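4. Scene State Estimation and Update Scheduling

4.1 State representation

The planner described in Section 3 reads a symbolic scene state and never touches pixels. Coltilar, our state estimator, fills that state from two kinds of input: external views of the workspace and a view from the wrist. Each object carries a class label, a color label, a size bin, a planar pose in the table frame, and a support relation. The support relation takes one of four values: table, tray, gripper, or unknown. The value unknown is legal at any time, and the planner must handle it. Earlier versions forced a choice among the other three, which produced confident wrong states whenever a cube was hidden during transfer.

The tray is treated as a region with an interior polygon and a rim polygon. A cube whose footprint falls inside the interior polygon is assigned to the tray. A cube whose footprint crosses the rim polygon is assigned unknown until a later update resolves it. Cubes have no fixed identity across episodes. Within an episode, identity is kept by the tracker in Section 4.3.

4.2 Segmentation under shared color

Objects are segmented in two passes. The first pass separates foreground from the cloth using chroma distance and a slowly adapting background model. The second pass splits each foreground region by color and shape. Color alone is a weak cue in our setup: the small cube and the tray are both red, and the large and small cubes on the other side of the palette are both blue. When the red cube is on the cloth, the first pass returns it as its own region and the second pass has little to do. When it is inside the tray, the two merge, and the split has to come from shading edges between the top face of the cube, its side faces, and the tray floor.

For the blue pair, the size bin does the work. We project the footprint of each region to the table plane and compare its area with the stored class areas. The projection assumes that the cube is standing on the cloth. For a cube in the air this assumption fails, and its apparent footprint shifts and grows. The estimator therefore freezes the size bin for any object whose support relation is gripper or unknown. The bin is released at the next accepted update in which the object is again supported by the table or the tray.

Marks and folds in the cloth caused a large share of false regions in early trials with the Irska configuration. They are now rejected by a minimum chroma threshold. A minimum area threshold was tried first and dropped, as it also removed small cubes that were mostly covered by the arm.

4.3 Arm masking and update gating

The arm enters and leaves the external view during normal operation. We render its known geometry from joint readings, dilate the result by 5 pixels, and exclude the covered area from segmentation. An object is updated from an external view only if the mask does not intersect its last known footprint. Otherwise its pose is carried over, its age counter is increased, and its support relation is left alone.

The gate is evaluated per object. An arm posture that hides part of the tray need not block an update of a cube on the open cloth, and the planner can continue with whatever part of the state is fresh. This differs from the frame-level gate in Muvier, our previous system, which dropped the entire frame on any overlap. Frame-level gating is simpler to test, but it left the planner waiting through long stretches of each episode.

Association between updates uses a cost made of planar distance, color label, and size bin. A mismatch in color label is given infinite cost. A mismatch in size bin is given a finite penalty, which lets a track survive a single bad area estimate. Tracks whose age exceeds 300 ms are marked stale. A stale track can still be used for collision checking with an enlarged margin, but it cannot be chosen as a grasp target.

4.4 Grasp confirmation from the wrist view

The support value gripper is set only after two conditions hold. The finger position must have settled at a value consistent with the target's size bin, and the wrist view must show a region of the target color between the inner finger links. The second test runs on a fixed crop, since the fingers occupy a nearly constant part of the wrist image for a given opening. The finger geometry is masked in the same manner as the arm in Section 4.3, using the reported finger position to select a template from a stored set.

The wrist test has a known weak point. With the tray behind the gripper, tray color shows through the openings in the linkage. A blue target is easy to tell apart from this background. A red target is not, and for that case the crop is narrowed to the space between the finger pads and the color test is replaced by an edge test along the top face. If the two conditions disagree, the support relation becomes unknown and the planner requests a clear external view before it commits to another motion.

4.5 Qualitative inspection

We logged 44 episodes with the Mészáros task set, in which cubes of differing color and size are placed relative to a tray. Figure 2 gives two external views and one wrist view from this set. In both external views the three cubes rest on the cloth and the tray is empty, so the expected support value is table for every cube. The views differ in how the mask is formed. With the gripper over the cloth, the mask includes the open fingers and must follow them closely to keep the nearby large cube available for update. With only the base in view, the mask shrinks to a region at the far end of the table. The wrist view exercises the confirmation test of Section 4.4 on a blue target with the tray as background.

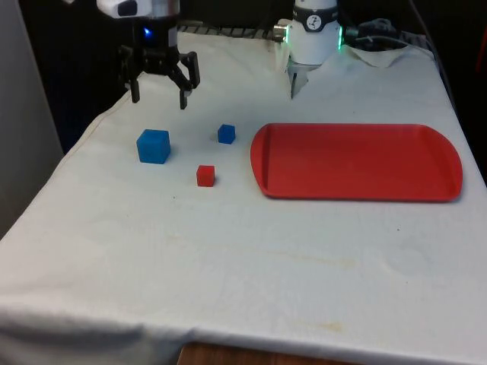
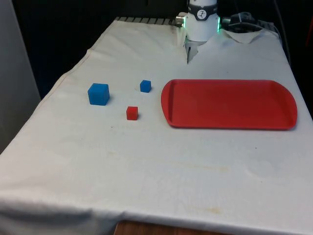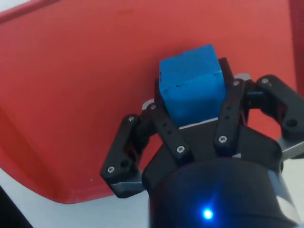

Figure 2. Inputs to the state estimator. First: external view with the open gripper above the cloth. Second: external view with the arm base visible at the far end of the table and no gripper in view. Third: wrist view of a blue cube held between the fingers, with the red tray behind.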